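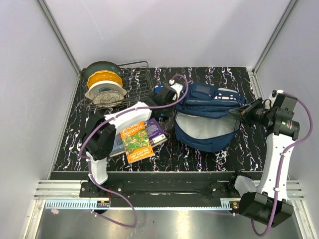 Figure 1. Plates in a wire dish rack.

Water Use for Dishwashing in Kostness Student Housing
Course project report, submitted 6/19/25

1. Background
The Kostness housing block has shared kitchens and no dishwashers. Residents wash everything by hand. Water is metered by floor, but the kitchens and bathrooms are on separate lines, so kitchen use can be read alone. We wanted to know if washing in a filled basin uses less water than washing under a running tap.

2. Method
We compared 2 floors, Malik and Eltumstead. They have the same sinks and the same number of rooms. Residents on Malik were asked to fill a basin for washing and rinse everything together at the end. Residents on Eltumstead were asked to carry on as usual. Meters were read at the start and end of the trial. Cooking and drinking water are included in the totals, as we had no way to separate them.

3. Results
Malik used 724 liters in the kitchen. Eltumstead used 961 liters. The difference is 237 liters, or 25 percent of the Eltumstead total.

4. Discussion
The result fits what we expected, but it should be read with care. Several Eltumstead residents were away for part of the trial, which probably made their total lower. We also did not check how closely people on Malik followed the instructions. Two of them told us they went back to the running tap for greasy pans.

Drying was not part of the study. Most residents leave dishes in the rack overnight, and space in the racks was the most common complaint on both floors.

5. Further work
We would like to repeat the trial in July with the floors swapped. A separate meter on the sink tap would also help.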